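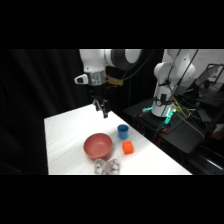

Budgeting for a second arm: what goes on the list besides the arm?

Posted by Mariama Odoi, Sunday, 21:40

We do tabletop pick and place with small household and toy items on a white cloth, bowls, cups, blocks, that kind of thing. The second arm is already mounted on its own table behind the work table but it has no tool on the budget yet, and I have to put in one equipment request for the Horstead site before the end of November. Anything not on that request waits for the next round.

What I have so far:

- Gripper, parallel, two-finger. Quotes from Fumen and Tsegaye. The Tsegaye one is cheaper but the fingers are sold separately.
- Wrist camera and bracket.
- Spare finger pads.
- Cables. I have put down 200 for the lot and suspect this is low.
- Objects and cloths. 114, mostly cloths.

Questions:

1. Is a stroke of 85 mm enough for mixed small items, or should I pay for the wider model? Most of what we pick is block sized. The bowls are taken by the rim.
2. Does the wrist camera need to be the same model on both arms?
3. How many spare pads per year?

The wrist view is the part I care about most. With a block to one side, a knobbed lid sort of shape to the other and something else low between the fingers, a good share of the picture is gripper, and I don't want to buy a bulkier tool and lose more of it. Neither supplier publishes a drawing of what their gripper looks like from its own camera mount. 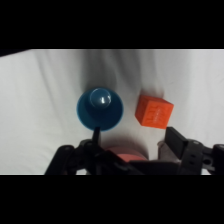

Kumo, replying at 22:15

Taking your points in order.

Stroke: 85 mm is sufficient if the blocks are under 60 mm and you accept rim grasps on anything larger. The wider model gains you cups taken across the body. It also weighs more, and that comes off your payload. Check the rated payload at the flange with the camera and bracket included. The figure on the front of the data sheet usually excludes both.

Camera: same model, same lens, same bracket. If you mix them you will be maintaining two calibrations and two sets of exposure settings, and the saving disappears in staff time within a month or two. Buy one spare as well. Models get withdrawn.

View: ask both suppliers for the CAD file of the gripper fully open and fully closed. Put it on your bracket position in any CAD viewer and place a virtual camera with your lens angle. It takes an afternoon. Look at the crossbar and the linkage in particular, as the fingers themselves take up less than people expect. Raising the bracket by 20 mm can clear a fair amount, but then you have to check that it doesn't foul the last joint. Do this before you choose the gripper.

Pads: depends on the pad. Ours are soft silicone and we change them every 3 months per arm. Hard rubber lasts longer and slips more on glossy plastic. If you handle anything thin and transparent, budget for the soft ones.

Cables: 200 is low. You need the tool cable, a camera cable rated for flexing, strain relief at the wrist and again at the shoulder, and a spare of each. Ordinary USB cables fail at the connector when they are bent all day. I would double it.

You have also left out a second emergency stop, or a way of wiring both arms to the one you have. Do not submit the request without that line.

Unsigned reply, 23:02

just get the cheaper one, we have Tsegaye and it's fine. fingers you can print

Mariama Odoi, 23:30

Thanks. Stop circuit added, cables doubled. I have asked Fumen and Tsegaye for the CAD files. On printed fingers, which material? We tried PLA on an older tool and it crept under load.

Unsigned reply, 23:41

nylon. or PETG if you make them thicker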